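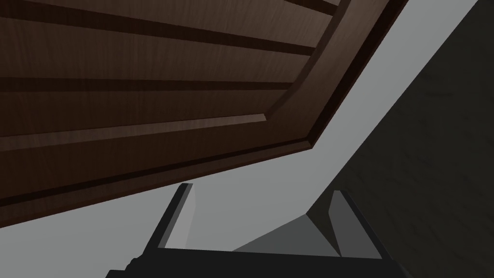 Can a robot open and close ordinary cupboard doors in a home by itself yet, and is it worth paying for one to help with kitchen work?

asked by soup_on_saturday in Home Help and Machines

grainline

It can be done in a kitchen which the robot has been prepared for, but I would not pay for it yet as a helper in a normal home. Opening a cupboard is still one of the harder household chores for a machine. It is much harder than vacuuming a floor, although for a person it is the smaller work.

I work in a small joinery near Ticona, and for one winter we had to make doors and frames for people who test such robots. Therefore I know the subject from the side of the wood, and a little from the side of the machine. I will try to explain in simple words, and please excuse my English.

A door does not move in a straight line. It turns on its hinge, and the hand must follow this curve. If the robot pulls only backwards, after a short way it is pulling against the hinge, and then either the fingers slide off or something bends. A person corrects this without thinking. The robot must either know where the hinge is or feel the force in its wrist and give way a little. The better ones do this now quite well.

The second difficulty is what to hold. A bar handle with space behind it is the best case. A round knob is already worse. A panelled door with no handle at all, with only rails and a frame around, gives two flat fingers nothing to take. You would need to push an edge, or have a push latch, or use suction, and suction does not like a surface with grooves. In our tests the dark stained doors also gave more trouble than the light ones. I was told that the shadow in a deep groove and the gap beside the door can look the same to the camera, if the lamp is in a bad place.

The third one is the magnet or the spring. Old cupboards need a strong pull for the first centimetre and then nearly nothing. Many machines pull strongly, the door comes free, and then it comes much too fast.

Closing is easier. If the hinges are soft-close, a push with the side of the gripper is usually enough.

So my advice is, if you want to be ready for such a machine in some years, fit long bar handles and soft-close hinges now. They are also more comfortable for people with sore hands, so the money is not lost.

Edited in the evening: I wrote "suction does not like grooves". Somebody wrote to me that small cups can work on the flat part of a rail. This is correct, if the rail is wide enough and not waxed.

vorkel_kitchen_owner

They are all toys. I have a Vorkel kitchen with no handles and not even my brother-in-law can open it. Buy a stool and open the doors yourself.

drillby_bench

I do not agree completely with the answer above me, but I understand it.

I am a member of the Drillby workshop, where we share tools, and we have had a Lenow arm on a bench for five months. It is a one-arm model with a simple two-finger gripper. We paid 1672 for it second-hand, with the stand but without the camera, which we had to buy later. I mention the price so that you can see what level of machine I am speaking of. It is not the expensive kind with legs.

We made a test with one wall cupboard, screwed to a board at normal height. The door had a bar handle. We kept a list of the attempts, in total 707, and after each one a person wrote down if the door was open wide enough to take out a plate. In the last 100 attempts most were good. In the first weeks most were bad. I do not give a percentage here, for the reason that we changed the gripper pads in the middle and it would not be a fair number.

Some things we have learned, in no special order:

The position of the base is more important than the program. When the arm stood directly in front of the door, the open door came against the elbow. We moved the stand to the hinge side first, and this was wrong also. The handle side, and a little back, was the correct place for us.

To come from below is often better than to come from the front. With a wall cupboard the arm has less reach if it must go up and then forward. But from below the wrist camera sees the door very slanted, and the corner looks like something quite different from what it learned. We had to teach it this view separately.

Rubber pads become shiny after some weeks and then they slip. Wash them with warm water and dish soap. Do not use white spirit, we ruined one pair so.

Put a soft strip at the finger tips if the doors are yours and you like them. A metal corner makes a small dent in the stained wood and it shows pale.

About taking out the plate: this is another chore, and I would say a more difficult one than the door. Our arm takes a plastic cup from the front of the shelf. It does not take a bowl out of another bowl. For filling a dishwasher I have seen only films, and in films one does not know how many times they have tried.

For your second question, whether it is worth paying, it depends on who needs the help. For a person who can reach but is tired, a pull-down shelf from the kitchen shop is cheaper and it works every day. For a person who cannot lift the arms, I would ask first an occupational therapist for a powered cupboard, where the whole unit goes down with a button. In such a cupboard the machine is inside the furniture, and it does not have to find any handle.

In the shop the situation is better than in the kitchen. Our arm holds small panels for sanding all Saturday afternoon if they have the same size and lie in the same place. When the pieces are mixed it stops and waits for us.

soup_on_saturday

Many thanks to all. It is for my mother, she can reach the lower shelf but not pull hard. I will change the handles first and look for the pull-down shelf for the plates. @drillby_bench, do you remember how wide your cupboard was inside? Mine is quite narrow and the shop says that not every pull-down frame goes in.

drillby_bench

I am not in the workshop until October, so I cannot measure it. Please measure yours inside, between the hinges and not between the side walls. The hinges take away more space than one thinks, and the frame must pass them.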